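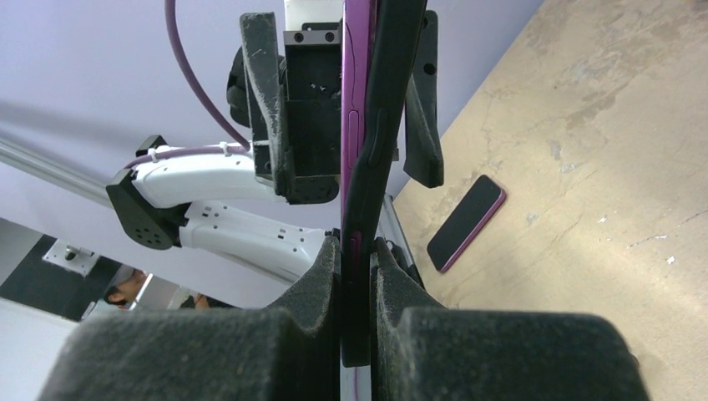

Rachid Ezzat wants to know if he can just wipe the old phone once the photos are copied over. No! Please don't. Photos are the easy part. It's the login codes, the chat history and the voice memos that get people.

Clearing out a phone before you sell it or hand it down — the quick version

Posted November 14, 2019

Set aside an evening. Plug both phones in before you start, a backup that dies at 13 percent battery is no backup.

What you need
Old phone, new phone, charger for each
A computer with 50 GB free, more if you shoot a lot of video
Paper and a pen

First, the backup. Do two. One to the cloud, one to the computer. I use Elach for the computer copy but anything that makes plain folders you can open is fine. When it finishes, open the folder and click on a few photos. Old ones, new ones, a video. If they open, good. If you get gray squares, run it again.

Next, chats. Most chat apps keep there own backup, seperate from the phone's. Look under settings in each app. Turn it on, run it by hand, wait for the date to change.

Then the login codes. If you use an app that gives you a six-digit number to sign in, move that BEFORE you wipe anything. Open it on the new phone, add each account, sign in once to check. Bank first, email second. 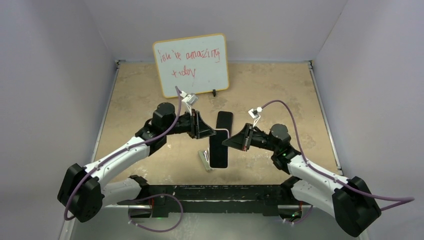
Suqin Zeng replied to the last version of this page saying her codes moved over fine, but she'd never saved the recovery codes for her email and got locked out for two days in September. So add that. Each account has a set of recovery codes somewhere in the security settings. Write them on paper. Paper goes in a drawer, away from the phone.

Now sign out. Of everything, and especially the phone's main account, or the next owner gets a locked phone. Turn off the find-my-phone thing too. Same menu usually.

SIM out. Memory card out, if there is one. Check the case for bank cards, seriously.

Last step, the reset. Settings, system or general, erase everything. Don't touch it while it runs. When it's back at the welcome screen, turn it off and leave it off.

Selling it? I got offers from Drastport and Nowakowski for the same phone and they were nowhere near each other, so ask more than one place. If the offer's under 200 I'd sooner give it to a cousin.

Keep the computer backup for a month — then delete if you need the room.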